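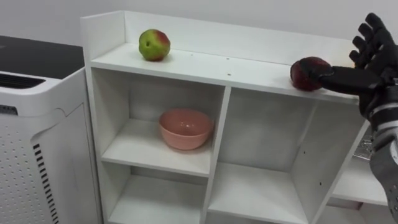

Figure 1. Ledge task, robotic hand at the red apple. Index of cases: unintended contact during approach.

Unit 7: Contact Before Grasp
Course notes, F. Evangelista
Revised September 29, 2020

7.1 Background

The task is pick and place from the top of a cubby unit into the pink bowl in the upper-left cubby. The instruction given to the controller is "red apple to bowl." The green apple is a distractor and must not be touched. Most faults logged on this task occur before the grasp closes, and these notes deal with one of them.

In Figure 1 a single extended finger is against the right side of the red apple while three or four others are curled back. With the hand in this shape there is no opposing contact. Any sideways force from the finger has to be balanced by friction at the ledge, and a round object offers very little before it starts to roll. The red apple is also near the front edge of the ledge, where there is no panel to stop it.

7.2 The fault

In the February test series the Traner controller was run for 128 trials on the ledge task. In 7 of them the apple was pushed off the front of the ledge. The logs for all 7 show the same sequence:

a) The arm reaches the pregrasp pose and the controller issues "open hand."
b) One finger reports open. The others have not finished moving.
c) The controller reads the first report as the state of the whole hand and begins the final approach.
d) The leading finger meets the apple. The position error grows and the controller raises the commanded force to correct it.
e) The apple rolls.

Step c is the root cause. Step d makes it worse – the controller had no contact check in the approach phase, so it treated the apple as drag on the joint.

7.3 Why it was not caught earlier

Bench tests at Astcombe used a block with flat sides. A block tolerates a one-finger push and stays where it is, so those trials were scored as successful grasps with a small offset. Alfredo Belmonte found the pattern when he replotted the fingertip forces against time. The force peak came 499 ms ahead of the close command, and a correct grasp has no peak there at all.

7.4 Corrections

The approach is now held until every finger reports open. If the reports do not all arrive within the time limit, the arm backs off and the trial is marked as a hand fault. Fingertip force above 2 N during approach stops the arm. The stop does not retract the hand, as retraction along the wrong line can drag the object with it.

The same threshold applies when a person is working near the shelf. It does not replace the stop button, and one student stays within reach of the button for the whole trial.

7.5 For the lab session

Read the Navarro log before you come. Mark the time of first contact and the time of the close command, and bring the plot. Groups using the Prulosex hand should note that its finger reports arrive in a fixed order, so the thumb is always last.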